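Questions come in to the Pindovbridge Book Swap faster than I can answer them on the phone, so I've put the ones I hear most often in one place. Get yourself a cup of something and scroll down to the part you need. Last gone over 11/10/18, after we changed the opening times.

## Coming for the first time

**Do I need to be a member?**

No, you can walk right in. There is a membership, and it's nice to have if you come often (you get the newsletter and first pick on the evening before the big August swap), but plenty of our regulars have been coming for years without ever signing up, and they're every bit as welcome.

**How does the swapping work?**

You bring books, you get credits, and you spend the credits on other books. One paperback in decent shape is one credit, and a hardcover is two. Children's picture books are always one credit no matter how they're bound, so that families don't have to do arithmetic with a toddler hanging off one arm. We write your credits on a card, and the card never expires. Last spring a gentleman brought in one from our very first season, still good, and went home with a cookbook!

**What if I don't have any books to bring?**

Come anyway. Your first visit starts you off with two credits, and after that you can buy more at the desk for a dollar each. If a dollar is hard to find at the moment, have a quiet word with whoever is at the desk. You won't be asked to explain.

**How many books can I bring at once?**

Up to 128, which I know is a strangely exact number. It's what fits on our two rolling carts when they're packed sensibly, and once the carts are full we really have no place to put the rest. If you're clearing out a whole house, call ahead and we'll find you a morning when things are slow.

**Where do I put my returns?**

Look for the mesh basket on the wood table. Lay them in flat, please, with the spines facing you, and keep your credit card (the paper one!) out of the pile. Big art books and atlases go straight to the desk. 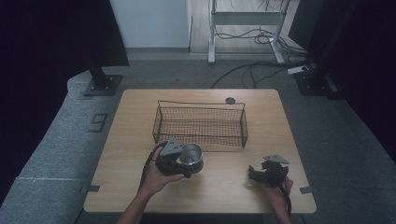
*The basket on the table*

**Can I bring magazines, textbooks or encyclopedias?**

Magazines, yes, if they're from the past year, and they go on the free rack. Textbooks only if they're under five years old. Encyclopedias, I'm sorry to say, no. We had three full sets at one time and it took us two winters to find homes for them, and one of those homes was mine.

## Condition and cleaning

**What counts as "decent shape"?**

All the pages are there, the cover is on, and it doesn't smell of basement. Underlining in pencil is fine, and some of us rather enjoy reading a stranger's notes. Highlighter all the way through is a no. A name written inside the front cover is perfectly all right, as is a birthday message from somebody's aunt.

**My books smell musty. Is there anything I can do?**

Quite often, yes. Stand them up with the pages fanned open in a dry room for a week or so, out of strong sun. Then put them in a lidded box with an open dish of baking soda, making sure the soda can't tip onto the pages, and leave them be for another week. If you still notice the smell when you lift the lid, give them a second round. Anything with fuzzy spots on it should go in a closed bag and out to the trash, even if it breaks your heart, and please don't bring it in to ask us.

**How do I get an old price sticker off?**

Warm it with a hair dryer on low for half a minute and peel slowly from one corner. On a glossy cover, whatever gum is left behind will usually roll away under your thumb. Matte covers are fussier, so go gently and stop if the color starts to lift. If it won't budge, leave it on. A book with a sticker still reads the same.

**Do you repair books?**

Small things, such as a loose page or a torn jacket. We use Wunus paper tape, which we like because it's thin and doesn't shine. Broken spines are beyond us, and I generally send people to De Graaf, the bindery on the square, with the warning that the work is lovely and the wait is long. 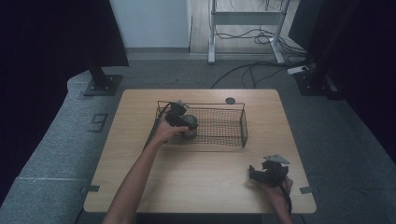 **At the table**

## Finding things

**How many books do you have?**

We had 3,000 on the shelves at our last count. Fiction takes up most of the front room, and 2,000 of them are novels, with mysteries the largest share by a good stretch. Poetry has one shelf, and it's a very good shelf.

**Can you hold a book for me?**

For 5 days, yes. Call or stop in, give us your name, and we'll tuck a slip in it. After that it goes back out. I do feel bad about this when somebody turns up a day late, but there are usually other people hoping for the same one.

**Is there a list I can look at from home?**

Partly. We started putting the shelves into Stimamard, the little catalog program, and so far we've gotten through mysteries, gardening and most of history. You can search that much from the link in the newsletter. For anything else, call and one of us will go and look, which we don't mind at all. It's a good excuse to stand up.

**Do you have books in other languages?**

A fair number in Dutch and German, a handful in Spanish, and whatever else has wandered in lately. They're on the low shelves past the biographies. If you have more to bring, please do, those shelves empty out quickly.

**May I bring my dog?**

If your dog is happy to lie down while you browse, certainly. Water bowl is by the door.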